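Sorting by Hand, Sorting by Arm: A Talk With Sreekumar Poojary of Plastovell

Trade Notes, Oct 16, 2026

Sreekumar Poojary has run the sorting and packing room at Plastovell's Cusley plant for 3 years. Before that he worked on the molding side, and before that he drove a forklift in the same building. The plant makes small plastic shapes for educational toy sets, the kind that go into shape sorters and counting kits. Two years ago every piece that left the room had been picked up by a person at least once. Now a good share of the work on the mixed sets is done by robot arms, and the people in the room do other things, or do the same things differently.

We talked in the break room at Cusley and then on the floor, with one pause while he took a call about a late pallet.

He started with the job as it used to be. Pieces came off the molding machines by color and went into tubs. Someone took from each tub, checked the piece, and put it in the tray for the set being packed. Some sets are simple. Others mix many shapes and colors, and those were the ones people complained about.

"You're standing there for a whole shift turning little stars over," Poojary said. "Your hands are fine for the first couple of hours. After lunch your wrists know all about it. I did it myself for a season when we were short, so I'm not guessing."

The company had looked at automation before. An earlier system, a vibrating feeder with a fixed chute, worked for cylinders and cubes and jammed on anything with points. It was sold. Poojary says that purchase made people suspicious of the next one, and he was among them.

"They told us the feeder would do everything. It did the cubes. So when they came and said, now we're getting an arm, people laughed. I laughed."

The arms were brought in through a supplier called Murthy, which also trained the first group of operators. Training took 5 days, mostly on the bench, with loose pieces and a board. Poojary thinks that was the right way to start. Nobody was asked to run the arm on real orders until they had spent time setting out pieces for it and watching how it went after them.

Bench work still goes on. When a new shape is added, or a mold is changed and the plastic comes out shinier than it was, the pieces go on a board before they go near the line. People set them out in different positions and the arm is brought down to them.

"Shiny is harder than you'd think," he said. "A cylinder with a glossy top gives you a bright spot, and the bright spot moves when the lights change. A star with a rough top is easier to see and harder to hold. So you test both."

The shapes have to be mixed on purpose. If every red piece on the board is a star, he explained, you can't tell whether the system is going by the color or by the shape, and you will find out on a customer's order. The bench people repeat the colors across different shapes, and they leave space around some pieces and crowd others.

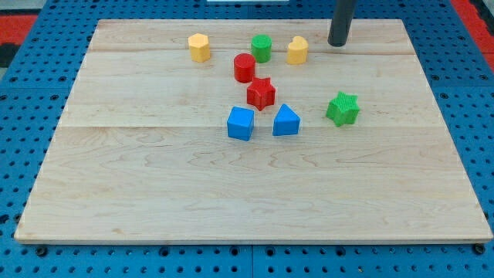 Mixed shapes on the maple board at the test bench, with one green star set apart from the rest.

Poojary was careful when asked who decides how the pieces go down. There is a written list, he said, but the people who used to pack by hand make better layouts than the list does. They remember which pieces got in each other's way. The triangular ones are a regular problem, and so is a star that comes to rest against something and sits at a tilt.

"One of the packers, she'd been here longer than me, she put a heart right up close to a cylinder and said, try that. The engineer hadn't thought of it. In the tubs they end up like that all day long."

He would like that knowledge to be paid for. At present bench setters get a slightly higher rate than packers, a change that came in last October after some argument. He thinks the gap is still too small. "You're asking somebody to teach the machine what they know. That's worth more than a few cents."

The question most people in the room had at the beginning was about jobs. There were 82 people in sorting and packing across all shifts when the first arm was installed. Poojary said no one was laid off. He also said that this isn't the whole story. When people retired or moved away, their places were not always filled, and the night shift is thinner than it was.

"If you ask the company, they say nobody lost a job. That's true. If you ask the night shift, they say there used to be more of us. That's true too. I tell new people both."

The thinner night shift has changed the room in ways he hadn't expected. It is quieter. People used to work across a table from each other and talk. With the arms in place, an operator looks after 2 stations and walks between them, and there isn't always someone within talking distance. A few of the older packers asked to go back to hand packing for that reason, and they did, on the small custom orders that the arms don't handle.

"I had one fellow tell me the work was easier and the day was longer," Poojary said. "I understood him right away."

He moved the break times after that, so that operators from neighboring stations stop together. It costs a few minutes of running time. His manager asked about those minutes once and has not asked again.

On injuries he was more positive. Wrist and shoulder complaints went down after the mixed sets moved to the arms. He had no figure he was willing to give, saying that people didn't always report such things before and don't always report them now. What he can see is who asks to be moved. Under the old system he had requests every week from people who wanted off the mixed sets. Those requests have mostly stopped. There are more complaints now about standing and watching, and about eyes getting tired from the screen.

We also talked about what the arms do badly. Pieces lying on top of each other are still a problem. So is a tub that someone has filled too high. An arm that misses a piece will try again, and an operator who isn't paying attention can let it try for a long time. The room has a rule that after the third miss a person steps in and moves the piece by hand. The rule came from the operators.

There was some trouble over the software as well. Orders come in through a program called Sellside, which was written for the sales office, and it lists sets by product name only. A packer who had been there a while knew what went into each one. The arm needed the contents spelled out, shape by shape and color by color, and for several weeks that was done by a clerk typing from old packing sheets, some of which were wrong.

"We shipped a set with no hearts in it," Poojary said. "The sheet said no hearts. Any of the packers would have stopped and said, hold on, there's a heart in that one. The arm packed what it was told."

The contents lists have since been checked by people from the floor. He wishes that had been done at the start, and when another Plastovell site asked him for advice before its own installation, it was the first thing he brought up. He told them to get the lists right before the equipment arrives, and to have packers read them.

His other advice to that site was about the bench. He told them to keep it after the installation and to put it in the room itself, where people walk past it. At Cusley it was first set up in an office upstairs, and the operators on the floor heard about changes secondhand. Since it was moved down, people stop and look, and sometimes they reach over and shift a piece to see what will happen. The bench setters were annoyed by this to begin with. Poojary asked them to put up with it, within reason and with the arm stopped.

Asked whether he would go back to the way it was, he took some time to answer. He would not go back for the mixed sets. For some of the others he isn't sure the arm gains much, and he has said so in meetings. A simple set of cubes goes about as well by hand, and new workers learn the products from packing it. If every set went to the arms, he doesn't know where the next bench setters would come from.

"The ones who are good at the bench are good because they packed," he said. "So I keep some hand packing going. It's on the schedule as custom orders. Some of it is custom orders."

The late pallet had come in by then, and he went out to the dock to sign for it.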